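Apuntes del taller de robótica, práctica 3: coger y dejar

¡Hola otra vez! Os dejo por escrito lo que vimos en clase, que fui rapidísimo y alguno se quedó a medias. Trabajamos en el simulador Lerkimitz con la tarea Mutala, la de la fresa y el bol. Cargad la escena con la semilla 236 (la 252 la guardo para la evaluación, no me hagáis trampas) y mirad primero la vista cenital.
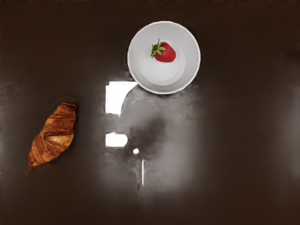 Antes de tocar la política, repasad el criterio de éxito. A mí me gusta pedir dos cosas: que la fresa esté dentro del bol y que la pinza haya soltado. Si solo comprobáis la posición, os saldrán aciertos falsos (me pasó preparando la práctica, qué rabia).

Ojo también con los brillos de la mesa, que a los detectores por color los vuelven locos. Probad a variar la luz y comparad.

Para entregar: el código, la curva de éxito con 3000 episodios y media página contando qué falló. ¡Los fallos también puntúan!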